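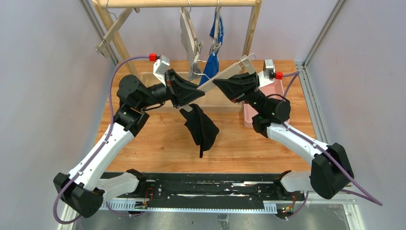 Borghild had said twice already that the number meant nothing without the failures listed next to it, and she said it a third time before Sverre had his coat off.

"Sixty-one is a number people can use," he said.

"Sixty-one out of what?"

"Out of 100."

"Out of the 100 you kept."

He hung the coat on the door and sat down. It was past eight in the evening and the heating at Laklow went off at six. The draft was open on both their screens. The paper was about hangers, or more exactly about whether two arms trained on demonstrations could get a garment onto a hanger and the hanger onto a bar, and whether it helped to show them people making mistakes and fixing them. They had 1499 demonstrations. Huguette Joly had recorded most of them at Bakke over the spring, black shirts and blue shirts and a beige one that stretched.

"I threw out nine runs," Sverre said. "The garment was on the floor before the policy started."

"Then write that."

"It's in the appendix."

"It's in a footnote in the appendix."

He scrolled down to look. It was a footnote.

Borghild pulled her chair over to his side of the desk. She had the run log on paper, which she preferred, and she had gone down it with a pencil. Most of the failures were the same one. The left gripper let go of the hanger before the right one had taken the weight, the shoulder of the shirt slid, and after that the arms went on through the motion with a bare hanger and hung it up very neatly.

"The old policy did that too," Sverre said.

"The old policy did it more. Look at the recoveries." She turned the page. "With the corrections in the training set it stops and regrips. It takes up to 2 tries. That's the result. The sixty-one is just where it ended up."

He read down her column of pencil marks. A truck went by outside and the window buzzed.

"Arvid wants the number in the abstract," he said.

"Arvid can have it in the abstract. With the nine."

"Fidport got seventy."

"Fidport used one shirt."

Sverre laughed at that and then stopped, as he had been at Fidport himself until September and had picked out the shirt. He moved the footnote up into the results section. It made a short paragraph, four lines. He read it aloud and she changed "excluded" to "left out" – she always did – and then he put the cursor in the abstract and sat with his hands under his arms to warm them.

"Run them again tomorrow?" he asked. "All nine?"

"I'll bring the shirts," Borghild said, and went to find her gloves.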